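Toy swap and sale at the Grolside hall – how do you price odds and ends??

mudroom_manager

First time doing the spring swap in Grolside and I'm lost on prices. Table fee is 5 dollars and I would at least like to make that back lol. We moved from a big house to a small one last January and my kids are past most of this stuff anyway. Books I get, 50 cents each and done. Clothes I'm not bothering. It's the bits and pieces. Parts of sets, blocks, things with no box. I started putting it in clear bags so people can see what they're buying.

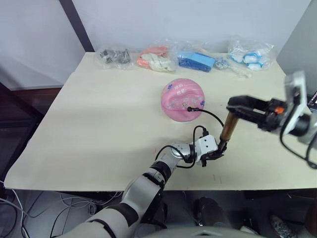
My sister in law says don't sell anything incomplete, just donate it. But the donation place in Floltenard stopped taking loose toys and I am not driving to the next one. Is it worth putting a price on each bag or do I do one price for the lot? Also do people haggle at these. I hate haggling. And do I need change, like how much. Setup is at 7 am so I want it all tagged the night before.

Also bigger things like balls, a scooter, a play tent. Same table or on the floor?

crumbs_and_coffee

Done this swap four times. Quick version bc I'm at work.

Same price on every bag. Don't get cute with it. I did seperate prices the first year and spent the whole morning answering "how much is this one." Now it's a dollar a bag, big sign, done. If a set is complete, pull it out, write COMPLETE on masking tape and ask more.

Tape the bags shut. Kids will open them. They just will.

People do haggle but mostly after 11, when everyone wants to pack up. If you hate it, put up "all bags half price after 11" and that takes care of it. You'll sell more too.

Change – bring a lot of ones and some quarters. I take 50 in small bills and have never run out. Keep it on you, not in a box on the table.

Balls and outdoor stuff go low, where a kid can reach. Kid grabs it, parent pays. Sold a ball just like this kind of thing in the first ten minutes last time. 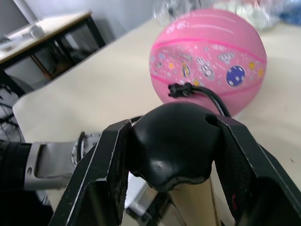 Small pink basketball with the space print.

Scooter on the floor in front. Tent, set it up if you have room, nobody buys a tent in a bag. Check the poles first, mine was missing one and I had to give the money back.

Last thing, ask for a wall spot when you sign up. The middle tables get squeezed from both sides and you can't put anything behind you.

negussie_rd_neighbor

Id skip it and list online. Took me one evening on Sareo, sold a whole tub in one go. No table fee

tapegun77

Online is fine for one tub, but for lots of little bags you'll be meeting strangers in parking lots for a month. Do the swap.

Only thing I'd add is pull out anything tiny if you're marking it for little kids. And don't put batteries in with loose parts. I tag with painters tape, comes off clean. A pack of 100 bags from the dollar store lasted me two years. Whatever is left at the end, put it in a box marked FREE by the door and go get lunch.

Related
How early do buyers really show up at a yard sale?
Getting sticker glue off plastic
Where to take loose toys near Floltenard
Play tent pole snapped, can I fix it
Selling on Sareo – pickup or mail?
209 more in Home & Family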